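**Florkley tall white metal shelving unit, kept 16 months**

I bought the Florkley in a fit of optimism after the old bookcase in my shop leaned over far enough to start a conversation with the front door. I sell bags and hats, mostly black, to people who already own bags and hats, mostly black. What I needed was something long, plain and white to put them on, and the Florkley is all of those things to a degree that borders on rude.

It arrived in 2 boxes. One held the uprights, the other held the shelves, the bolts and a sheet of instructions drawn by somebody who had seen a shelving unit once, from a moving car. Step 4 shows a hand holding a wrench. Step 5 shows the finished unit with a potted plant on it. Everything in between is up to you and your God. Minja, the shop that sold it to me, emailed a longer version when I complained, and I will give them credit for that. The longer version had two potted plants.

Assembly took me an evening and part of the following morning. Do the bottom shelf first and leave every bolt finger-tight until the whole thing is standing. I tightened as I went, like a professional, and then had to undo the lot when the top shelf wouldn't meet its holes.

Once it's up, it is solid. I've leaned on it, backed into it with a cart and hung more off it than the leaflet would like, and it has never so much as creaked. The white finish has chipped in one spot down near the floor, where the vacuum goes. A dab of appliance paint dealt with that. It dusts easily, and it needs to, because black felt sheds and white shelves tell everyone.

Hats go on the top shelf, bags with proper straps in the middle, and the small ones with loop handles down low. I arrived at this by doing it wrong first. For a month I had the small bags at the top, where they looked like a row of crows, and short customers had to ask for help.
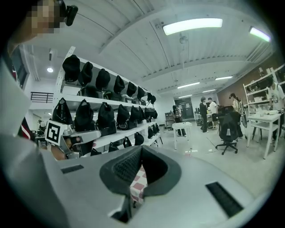 The gap between shelves is the thing to measure before you order. A bag with its handles standing up wants more height than you'd guess from the bag, and if you set the shelves too close together you end up folding the straps down, and then you are selling what appears to be a row of black cushions. The Florkley adjusts, in the sense that there are holes at regular intervals and you are free to start over. I moved my middle shelf down one notch in March and lost an afternoon to it. I would do it again, but I'd take the hats off first.

Depth is generous. You can run a line of hats along the front and still tuck spare stock behind them, and this is both a feature and the reason I reordered a style I already had plenty of. If you're forgetful, put a strip of label tape along the shelf edge. If you're very forgetful, buy the shallower one.

I did look at other things. The Tristosow has a nicer profile and comes in a warm gray I liked a lot, but its shelves have a raised lip at the front and every soft bag I tried on it in the showroom slumped backward as if it had received bad news. The Pestolard is cheaper and looks it. I owned one years ago, and it's now in my garage holding up paint cans, a job it does with visible resentment.

Complaints, then. The plastic feet are too hard and they skate on a smooth floor, so buy rubber ones while you're at it. The end caps on the uprights pop off if you look at them, and I have found them in a customer's shopping bag. There were 19 bolts of one size in my box and I needed one more, so I spent some time on the phone, and the replacement came in an envelope large enough for a wedding dress. And the weight: get someone to take the other end, because the long pieces are awkward in a hallway and will find your light fixture.

Would I buy it again? Yes, with rubber feet and a proper socket set, and I'd skip the instructions altogether. Four stars out of five. The missing star is in the envelope with the bolt.

*Update, 29th February: still standing. Lost another end cap.*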